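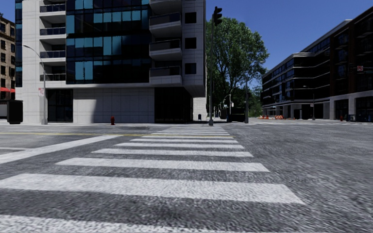

效果图:路口的斑马线,一直通到对面街角

首页 > 本地版 > 游行集会与社区行动
主题:昨天Nerommont的反驱逐游行,有几件事想聊聊

河边的灯 发表于 2020年10月17日
刚缓过来,腿还是酸的。先说我自己看到的:我是跟着租客会的队伍走的,从Tresteo仓库门口出发,到区公所大概走了一个多小时。入口登记的朋友说签到的有313人,没签的肯定还有,反正比六月那次热闹多了!
让我不舒服的是后半段。区公所台阶那边,Mimeck物业的保安站了一排,对着前排举手机拍脸。我们这边有人上去挡镜头,推了几下,然后警察就过来了,带走了9个人。我认识其中一个,她根本没碰到保安,就是站得近。
想问问有没有人知道他们现在什么情况?还有,谁手里有视频的,先别往外发,脸没打码的尤其别发。

老锅炉 回复:
我在后面,什么都没看见,只听见前面喊。喇叭太小了,下次能不能弄个像样的,喊了三遍“往左走”,一半人往右去了。

青豆不青 回复:
昨晚十点多出来了6个,还有3个在里面,律师已经见到人了。支援组在收换洗衣服和现金,别送吃的,不让递。
楼主说的视频那条我双手赞成。已经有人在群里发没打码的合影了,我私信让他删,他还跟我吵。

Krrr_172 回复:
不同意。不发视频,别人怎么知道是保安先动的手?今天早上的新闻写的是“示威者与保安发生冲突”,一句话就把我们写成闹事的了。我手上有一段,保安的胳膊伸出来得清清楚楚,我凭什么不发?

青豆不青 回复 Krrr_172:
给律师啊,没让你扔了。六月那次就是有人图快发了一段,后来Mimeck拿着截图一户一户对租约,有两家收到了不续租的信。你不租他们的房子,你当然不怕。

Krrr_172 回复 青豆不青:
我租的就是他们的房子,住了四年,谢谢。给律师我没意见,但是律师要用是几个月以后的事,驱逐是下个礼拜的事。打码再发总行吧?

河边的灯 回复:
两位先别急……我觉得打码再发可以,不过衣服、背包、纹身也得处理,光糊脸没什么用。还有声音!有一段里面有人喊了我朋友的全名,听得一清二楚。

路过的面包师 回复:
说句不中听的,上去挡镜头这事,出发前不是讲好了不做吗?集合的时候Oranuch Wiriya拿着喇叭讲得很明白,遇到拍照的就撑伞、转身,不接触。我带着孩子来的,就是听了这句才敢走前面。结果一推起来我抱着孩子往后退,差点摔了。
我不是替保安说话,他们那个样子我也恨。可是你们想冲的能不能提前说一声,让带孩子的走后面?

老锅炉 回复 路过的面包师:
喇叭讲得明白?我这儿反正没听见。

无糖豆浆 回复 路过的面包师:
理解你担心孩子,但“想冲的”这个说法我不接受。我就在第二排,保安把手机都快贴到一个阿姨脸上了,她一直说别拍,旁边的人伸手挡一下,这叫冲?换你站那儿你也会伸手。

路过的面包师 回复 无糖豆浆:
阿姨那段我没看到,如果是这样,那我收回“想冲的”三个字。前后分开走这个建议我不收回。

Krrr_172 回复:
分开走我也赞成。六月那次是分的,这次不知道为什么没分。

青豆不青 回复:
这次改了路线,本来负责中段的人临时来不了,没补上。是我们没安排好,这个该骂。
顺便转一下:Wiriya杂货店后面那间屋子明晚七点开会,三件事,还在里面的人、视频怎么处理、下周那户驱逐谁去守门。请把手机放门口的盒子里。视频的话带原文件来,别用聊天软件传,压缩以后时间信息就没了。

小满的猫 回复:
第一次参加,一直潜水没敢说话。我昨天被挤到花坛边上,眼镜掉了一个镜片,要是有人捡到麻烦吱一声(圆的,左边那片)。明晚新人能去吗?需要谁介绍吗?

青豆不青 回复 小满的猫:
能来,不用介绍,进门说是论坛看到的就行。镜片我帮你在群里问。

河边的灯 回复:
谢谢大家,我朋友刚给我打电话了,人没事,就是手腕有点肿,让她去医院开个证明她还嫌麻烦,我现在过去拖她去。明晚见。
Krrr_172你那段先别发,明天带来一起看,行不行?

Krrr_172 回复 河边的灯:
行吧。等到明晚,再久我不等。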